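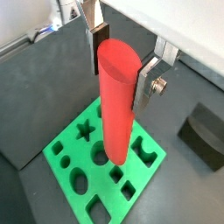
Last edited 29 October 2024

Wrist view drifts between demos and rollout on a peg insertion task. Re-record or fix in training?

Asked in: Teleoperation and kinesthetic teaching

Setup is a single arm with a two-finger gripper and a small wrist camera. Task is picking a red peg and placing it in the matching hole of a green shape board. I recorded 300 demonstrations with a leader arm through the Rekon bridge. Policy input is the wrist view plus joint positions, output is absolute joint targets in chunks.

Reach and grasp are fine. The failure is at the last stage. The arm brings the peg over the board, stops with the lower end a short distance above the round hole, and stays there. Sometimes it creeps sideways and comes down on the green surface next to the opening. Out of the last batch of rollouts most ended in a stall.

Things I have checked:
- Camera exposure is locked.
- Gripper force is the same as in the demos.
- Joint encoders were zeroed in June and again last week.
- Training loss is flat and low.

When I scrub through the demos I notice that I paused over the hole nearly every time to line it up, because from the leader arm I can't judge the last bit of offset. Average demo length is 1,125 steps, and a good part of that is me holding still. I did not trim anything. The peg also covers part of the hole from this camera, so during the pause there is not much visible that changes.

Is this a data problem, or should I add a second camera and start over?

Comments on the question:
What control rate are you logging at? And is the board in the same place in every demo?
- Same control rate for both arms. Board moves a few centimeters and rotates a bit between demos.

Answer 1 (accepted)

It is a data problem first. You may also want the second camera, but do the cheap part before you buy anything.

If the operator holds still over the goal, the demo has a long run of nearly identical observations whose action label is "stay where you are," followed by a short descent. The policy sees far more hold samples than descend samples for that view, and with no history in the input it has no way to tell the end of the pause from the beginning. It learns to hold.

Steps, in order:

1. Compute joint velocity per step. Drop steps where every joint is under a small threshold, but keep the gripper open and close events with a margin on each side. Gripper motion produces almost no joint velocity and a careless filter will delete it.

2. After filtering, plot demo length. Anything that is still a long outlier, replay it and decide by eye. I threw out 87 from a set of 2,373 this way on a similar board.

3. Retrain with no other changes. Do not touch the chunk length yet or you will not know which edit did the work.

4. If it still stalls, record a small set of corrections. Put the arm in the stalled pose, peg slightly off center, and demonstrate only the shift and the descent. Start some with the offset on the left, some on the right, some toward and away from the wrist. Your current demos contain few of these because you did the aligning slowly and mostly in the same way.

On the sideways creep: check that your logged action is the leader position and not the measured follower position. In contact the two differ. If you log the follower, the downward push at insertion disappears from the labels.

Also look at how the peg sits between the fingers. Yours has an oval top face, so rotation in the grasp matters at the hole. Discard demos where it was gripped at an odd angle unless you want the policy to handle that case, in which case you need a lot more of them.

Dolores Achterberg

Comments on this answer:
Velocity filter plus retrain removed most of the stalls. I was logging the follower position, fixed now, but it means the old insertions are not much use. Re-recording the last segment only.
- Keep the old reach and grasp segments. Those labels are close enough in free space.

Answer 2

I would go with the second camera, fixed on the table side, looking across the board. From the wrist the peg hides the hole exactly when you need it, and no amount of filtering changes that. We use a Broltness mount on the rail and it holds position well enough. Recalibrate if anyone bumps it.

Alternatively, stop teleoperating the insertion. Put the arm in gravity compensation and guide it by hand for the last segment. You feel the edge of the hole and don't need to pause. Drawback is that your hand gets into the wrist view, so you have to replay the trajectory afterward and record images during the replay. Put the board back in the same pose before the replay.

Answer 3

had the same thing with a Dunleavy gripper, turned out to be a loose finger screw. check your screws. also try the Plakano driver, newer version is smoother

Comments on this answer:
A loose finger would show up as grasp slip. OP says the grasp is fine.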